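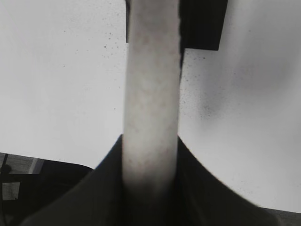
White work surface with the rod in position, Sarnley teaching kitchen.

Our project examined how a small food preparation station should be laid out for pupils using a knife for the first time. The brief was set in May by Miyuki Oshima, and 143 pupils at Sarnley and Villanueva returned our questionnaire. Most asked for more clear space beside the board.
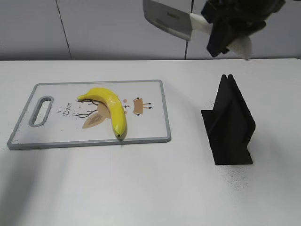

Tahmineh Soltani

The station was set up on a white table against the wall. The cutting board, which has a grey rim and a deer design, was placed on the left, with a banana on it and the knife kept on a black stand. Fruit was chosen for the trial as it needs little force to cut. We compared two layouts — one with the stand beside the board, the other with it at the back of the table — and each was marked for reach and ease of cleaning.

The handle slot was kept at the left end of the board. The word "Deer" is printed near it, which gave us a simple way to describe the correct position in the written instructions.

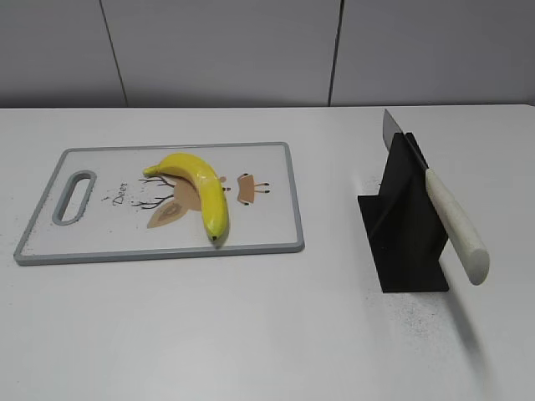

Findings and Recommendations

The first layout scored higher for reach. Both were equal for cleaning. We recommend the first for the Villanueva kitchen.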